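## About Kokilik

Kokilik is a language school for adults. We teach evening and weekend classes in Spanish, Italian and English as a second language, and we have been doing it for 15 years. The school began with 2 classes a week in a rented room above the Wiser print shop. We now run 11 classes each term.

Most of our students work during the day, so evening classes start at 6:30 p.m. and last 60 minutes. Groups are kept small enough that everyone speaks at every lesson. Our teachers write their own course packets – we stopped using textbooks early on and haven't missed them.

New students take a short spoken placement test before they sign up. It is free, and there is no grade. If a class turns out to be too easy or too hard, you can switch during the first two weeks at no charge.

Terms begin in September, January and March. Reading groups meet between terms at the Asadi building, across the parking lot from our main entrance, and are open to former students too.
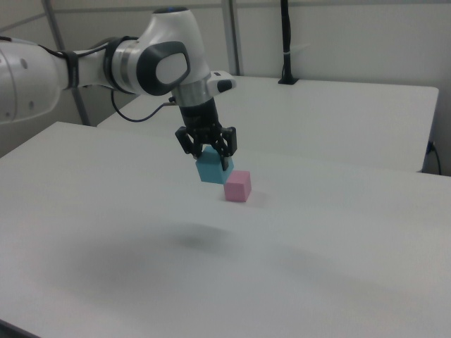
**Can I join after a term has started?**

Late enrollment is open through the second week, as long as the class has a seat left. After that we put your name on the list for the next term.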